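Search this site
Enter keywords

The Fuststead museum keeps its sea serpent in a locked room behind the fossil hall, and on open day they let people in to see it, 40 at a time. I went on Wednesday with the first group.

The serpent came ashore at Drerkby in 1783. Most of it was gone within a week, taken by dogs and souvenir hunters, and the museum holds what was left: eleven vertebrae, a piece of skin and a tooth. For two centuries the label said "Unknown animal." Last year the museum sent samples to the Varkex lab, where the DNA matched a basking shark.

The guide explained that a rotting basking shark loses its lower jaw and gills first. What remains is a small skull on a long spine, and it fooled people on many coasts. She passed around a cast of one vertebra, heavier than I expected. 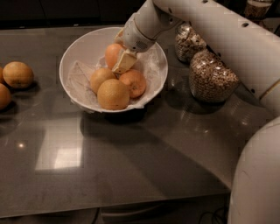

After the serpent room we went upstairs to the lab, where the museum extracts DNA from old material. Bone is drilled at low speed, the powder goes into a tube, and the rest takes two days. A sample the size of a lentil is enough. Visitors can try the simple version with fruit, dish soap, salt and cold alcohol, and oranges like the four in the white bowl work about as well as strawberries if the juice is strained first. The strands come up white and stringy, and you can wind them on a stick.

The last stop was the archive. It has nearly 800 letters about the serpent, many from people who said they had seen another one. A man named only as Price in the catalog wrote that his was 550 feet long and had a mane. The drawing he enclosed is on display, next to a modern drawing of a shark at the same scale.

The old label is still in the case, under the new one. Admission was free, and the tour took a little over an hour. The serpent room closes again until March, but the fossil hall stays open all winter.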